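Shared workshop's robot learns to take a computer apart, slowly

Members of the Grumel workshop have spent the winter teaching a robot arm to do a job most of them can manage with one hand and a biscuit in the other.

The arm, known to everybody as Odico after the name on the crate its first gripper came in, is being trained to strip and rebuild second-hand desktop computers. The project began in January with a donated stack of old office machines and a feeling, widely shared at the time, that it would be finished by the end of the month.

It was not finished by the end of the month. The group now says it hopes to have the arm swapping memory and processors without help by the summer, and has stopped saying which summer.

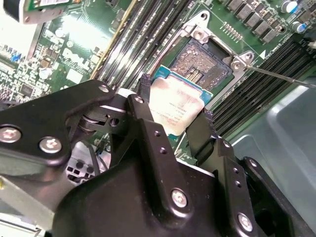
The processor has been the hardest part by some distance. A person picks one up by the edges without giving it much thought, but the gripper has two stiff black fingers and no opinion on how hard is too hard. It has to bring the chip over the open socket of a Dell board, with old thermal paste still smeared on both, and then set it down square and let go. The pins in a socket of this sort are fine enough to be bent by a careless sleeve. The workshop's spares shelf has a tray of boards on which that has been proved, some by the robot and a good many, it must be said, by members.

In the latest round of trials the team ran the placing step 25 times on a scrap board. The chip landed properly on six of them. Most of the others were near misses, with a corner riding up on the edge of the socket, and two ended with the processor on the floor. The run took most of an evening and was described in the workshop log as "encouraging", a word that appears there often.

Part of the trouble is the paste. Clean chips give the arm's small camera a nice bright edge to look for, and dirty ones do not. Wiping every processor first would be the obvious answer, and for some weeks it was the agreed one, until it was pointed out at a Tuesday meeting that a robot which needs somebody standing next to it with a cloth has not saved anybody an evening. The group has gone back to training on dirty parts.

The memory was supposed to be the easy bit. A stick has to go in straight, the right way round, and be pushed home rather harder than feels polite. The first gripper could manage the straightness but not the push, and flexed like a ruler over the edge of a desk. The present one is stiffer, built from a drawing supplied by Boersma, the small machine shop two doors down, which charged for the metal and threw in the advice for nothing. The advice was to use fewer screws. This has not been taken.

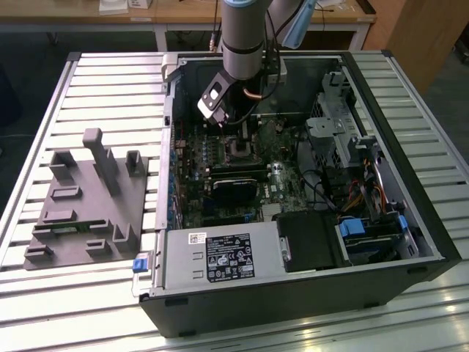

Money has been less of a worry than time. The arm itself came on a long loan from Ustulix, a packaging firm on the same estate that had replaced it with something faster and did not want to pay to store it. The terms are simple. The workshop may do what it likes with the arm as long as it comes back with the same number of joints. Everything else has been paid for out of the members' tea fund, which has stood up to it better than expected, although the biscuits are not what they were.

There has been some grumbling, too. The arm takes up a bench that used to be shared by the clock repairers and the people who make guitar pedals, and both groups have asked, separately and in writing, when they might have it back. They have been offered the use of it on mornings when the arm is switched off. The clock repairers have accepted. The pedal makers are thinking about it.

Supporters of the scheme say the point was never speed. The workshop is given more old computers than it can deal with, and a good share of them end up as scrap with perfectly usable parts still inside. An arm that could be left to pull the memory and processors out of a pile overnight would be worth having even if it took half an hour over each. At the moment it takes about 30 minutes to do a single memory stick, so the sums need a little more work.

Next on the list:

Taking the processor out again, with the lever and the metal cover left to a human for now.

Pushing a memory stick home in one go, starting with the gripper lined up over empty slots and nothing in its fingers.

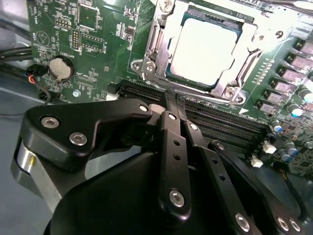

Getting the side panel off. The arm has not attempted this, and the panel of at least one of the donated machines has so far defeated the members as well.

The workshop is open to visitors on Tuesday evenings from seven. Old desktops are welcome, with or without their hard drives. Printers are not, and the sign on the door saying so has been made larger.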